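Sumoseck Room Simulator – Set-Up Guide
Section 4: Running the Bathroom Practice Room

Before you start, finish Section 3 and make sure the two-arm robot model loads in the blank room. The license key in your welcome letter must be entered on the same computer you will use for practice.

4.1 Loading the room

1. Open the Rooms menu and choose Niven.
2. Wait for the status bar to read Ready. The first load takes longer because the tile and floor patterns are being saved to disk.
3. Open the View menu and pick Wrist. Check that you can see both fingers of the gripper and the gap between them.
4. Turn the wrist dial slowly in each direction. The view should turn with it.

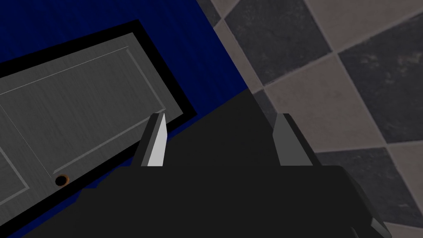

5. If the view stays still, close the room and load it again. Do not change views while the status bar reads Loading.

Note: The wrist view turns with the gripper, so doors and walls will often sit at a steep angle. Use the Level button if you find this hard to work with. Level changes only what you see on screen – it does not move the arm.

4.2 Checking the arms

1. Switch the view to Body.
2. Select Left Arm and set the speed slider to Slow.
3. Move the arm forward in small steps. Stop before the fingers reach a wall or a fixture.
4. Select Right Arm and do the same.
5. Press Open on the right gripper, then Close, then Open again. 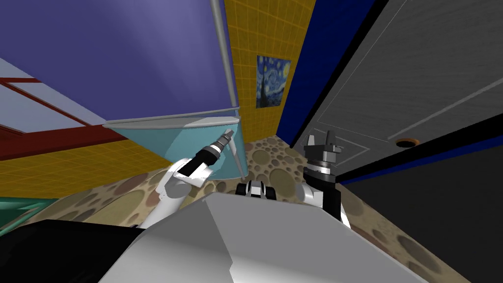
6. Save this position under a name you will remember. You can return to it at any time from the Positions list.

Caution: Contact checking is off by default in version 2. With it off, an arm can pass through a wall with no warning. Turn it on under Settings, Contact before you record any run you plan to use on a real robot.

Note: Contact checking needs more memory. If the room runs slowly, lower the Step Rate from 800 to 300 and try again.

4.3 Recording a practice run

1. Load your saved position.
2. Press Record. A red dot shows next to the clock.
3. Drive one arm at a time until you are used to the controls. The other arm holds its last position.
4. Press Stop when you are done, then type a name for the run.
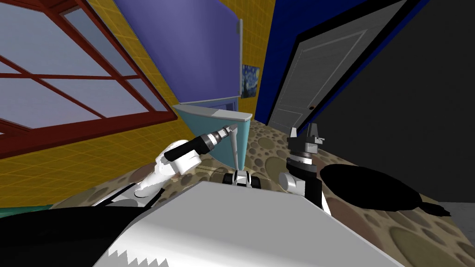
5. Open the run from the Runs list and play it back at half speed. Look for sudden jumps in either arm. A jump usually means the speed slider was moved during recording.
6. Delete any run you do not want. Deleted runs cannot be brought back.

Caution: Do not send a recorded run straight to a Divovlow arm controller. Export it first with the Safe Limits box checked – see Section 6.

4.4 Getting help

Send questions and saved log files to the Vundanstead support desk, attention Efthymia Tsolakis. Include the room name, the version number and the name of the run.

Section last revised Jun 22, 2018.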